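Chapter 5: Who Gets to Buy the Club?

I grew up barracking for Wullby, a footy club that changed owners 3 times before I finished school. Every sale felt like a family row (with worse catering), and I loved every minute of the gossip! So this is my favourite chapter to teach.

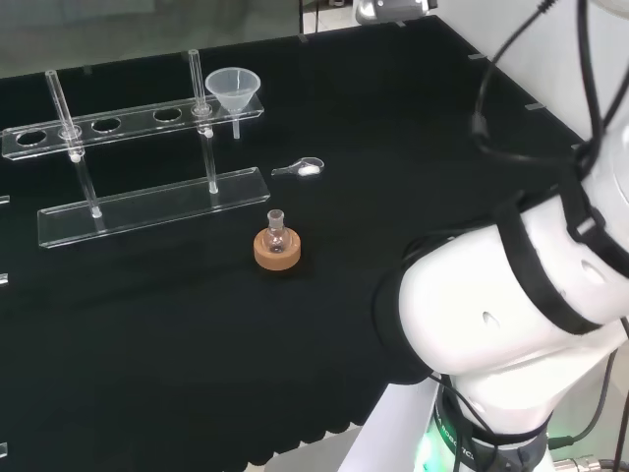
Reading time: 20 minutes

We'll start with the sale of Ullum, where two bidders, Karpenko and Jukov, both wanted the ground as much as the team. Karpenko offered more money up front. Jukov promised to keep ticket prices where they were – and the members, as you'd guess, had strong opinions. Before you read on, jot down which bid you'd have favoured.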